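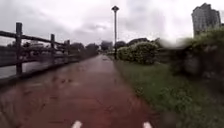 **Ticket 970 — Clinder path rover, drift toward fence on wet paving**
Status: open, waiting on vendor
Product: Clinder with Ekau navigation add-on (trial unit)
Site: Torkcombe river path

**Problem**

On the straight stretch by the river, Clinder pulls left and then corrects late. The app shows "edge confidence low" and drops to walking pace. We have the fence side set as the hard limit and the grass side as soft.

**Tried so far**

- Restarted the rover and the Ekau module separately. No change.
- Wiped the front lens cover. The right half of the view still looks smeared in the stills, mostly over the hedges.
- Reloaded the Torkcombe route from the Tamihana server. Same warning.
- Swapped the left and right drive settings back to default. The pull is smaller but still there. 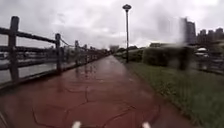
Page 2 of 4

**Vendor reply, January**

Please send the log from the last run. Wet paving can reflect the fence posts, and the edge finder may be reading those streaks as part of the fence. Set reflection filter to High and run the same stretch again. Leave the speed cap on.

**Our reply**

Filter set to High. Log attached, 2,004 lines. The warning now comes up less often, but the late correction is the same. The joint lines in the paving are also being marked as edges in the overlay — mainly the curved ones close to the front of the rover. 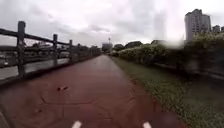

We'd like to know if the joint lines can be masked without turning off obstacle stop. The manual covers masking for painted lines only. If it needs a firmware update, tell us which version, and whether the trial period can be extended while we wait.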